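Two arms, canned goods, which gripper and which camera do I trust?

3 min read

Posted by benchrail

I am trying to pick a gripper and a camera layout for a two-arm table cell that handles grocery items. Cans for now, boxes later. The arms are both on side rails facing each other over a wooden top. The controller is a Skelturik and the camera software is Monalar.

I have two sets of fingers on loan. The Petek fingers are hard, with angled tips. The Konoten fingers are padded and a bit wider. I ran 300 picks with each set, standing cans only, same speed and same grip force. Petek got 5 drops. Konoten got 6. To me that is the same number.

The difference shows up when the cans are close together. The Konoten fingers need more room on each side, and they push the neighbor before they close on the target. I log a push as a failure if the neighbor moves more than its own rim width. With four cans in a tight group Konoten fails a lot more, but the overhead camera often can't tell me why, since the arm is over the cans by then. 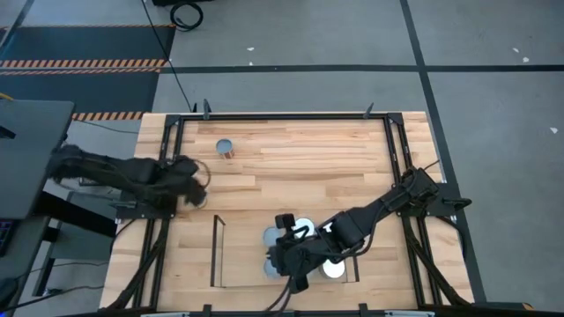
What I want to know

1. Is it fair to compare the two sets on a tight cluster at all, or should I space the cans for the padded fingers and treat that as a separate test?

2. Would you keep the overhead camera as the main one, or move to a low fixed camera plus one at the wrist? I can only run two streams at full rate before Monalar starts to lag.

3. Does the sleeve on one arm matter? Only one of mine has a fabric cover and I would like to leave it on.

Posted by tolstack

Compare them on the cluster. That is the job you have. If your real shelves are going to be packed, a spaced test tells you about fingers you won't be using that way. Run the spaced one as well if you have time, but keep the results in two tables and don't average them.

Your 300 picks are fine for standing cans. For the cluster I would do 184 per set, which is what fits in a morning at our pace, and shuffle the order so one set doesn't get all the early runs. Put the same can in each position for both sets. Cans with different diameters will change your clearance more than the padding does.

On cameras, I would not make the overhead view the main one. It is good for where things are on the table and poor for what happens at contact. A low fixed camera gives you tilt, and it gives you the gap under anything raised. The cost is that near objects get very large and cover the ones behind.

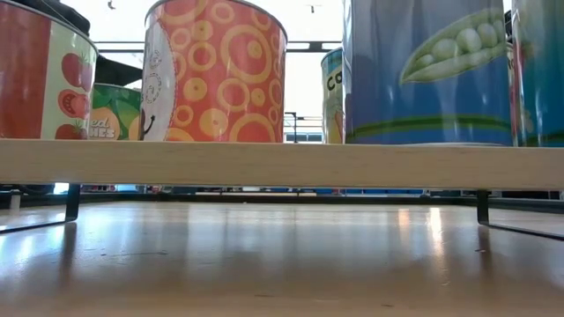

Calibration is where the low camera gets you. Ours drifted every time somebody leaned on the table, and we ended up checking it before each session – two minutes with a printed board. Glare is the other thing to sort out before you trust any numbers from that angle. On a varnished top like this one, the bright vertical streak on the right can be picked up as an edge, and the dark reflections of the brackets can look like more bracket. Mask everything below the bar and the detector has a lot less to get wrong. The tall labels help you, though. The pea pod on the blue can and the rings on the orange one give plenty of features to track even with some of the cans cut off or partly hidden.

For the sleeve, check two things. Make sure it doesn't hang lower than the fingertips at any wrist angle you use, and add its thickness to the collision model. Skelturik will take a padded cylinder for each link. If you leave the model bare, the planner thinks it has room that it doesn't have.

Posted by gray_mule

Just use suction. Cans have flat lids.

Posted by pallet_jack_9

Suction on a rimmed lid depends a lot on the cup, and it won't help with a can on its side unless you go to a bellows cup. I would stay with fingers here.

I went through the same choice last July and kept the wrist camera. It is the only view that shows both fingertips and the target together right up to the close. You do lose whatever is behind the fingers, so the view between the tips has to be clear. With narrow angled tips it mostly is. With wide pads I was guessing.

The other thing I would add is mixed poses. Your test is all standing cans, and a set that does well on those can be bad at a can lying down. A mix of one on its side, two standing on the table and one up on a board will tell you more per hour than another long run of the easy case.

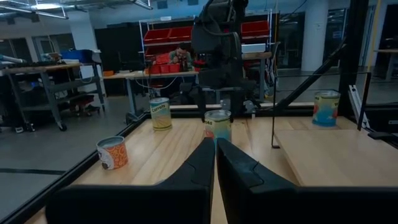
How I would set up the trial

1. Fix the positions with tape marks and write down which label faces which way.

2. Run both finger sets on the same layout before changing anything.

3. Log drops, pushes and missed closes separately. A missed close is usually a camera problem and a push is usually a finger problem.

4. Keep the second arm in the view of the wrist camera for part of the run. A dark gripper right behind a can upset our segmentation, and we didn't find out until the two arms were working together.

5. Save the overhead stream at a low rate for the log only. That leaves your two full-rate streams for the wrist and the low camera.

Last updated: Friday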